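Fire buckets in small workshops: speaker notes 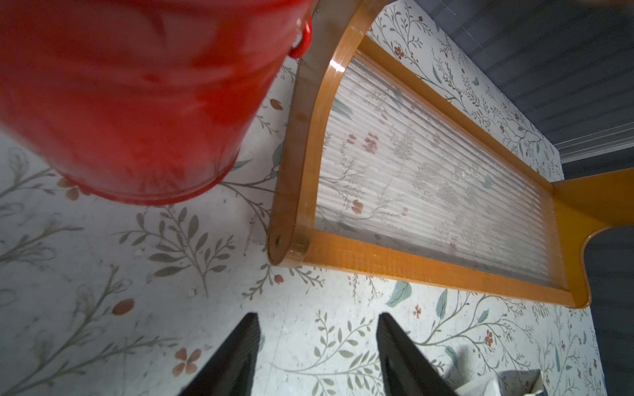 Debora Bortolotti
Fire safety adviser, Bumard

Slide 1. Scope: sand and water buckets only. Extinguishers are covered on Tuesday.

Slide 2. Water for wood and paper. Never on oil or live electrics. Sand for small floor spills.

Slide 3. Red metal, looped handle fittings. Check the fittings for rust. Pause for questions.

Slide 4. Ndlovu site: 79 buckets checked, 3 failed. Cause was rust at the base. Hand over to Hưng Phí for the stores figures.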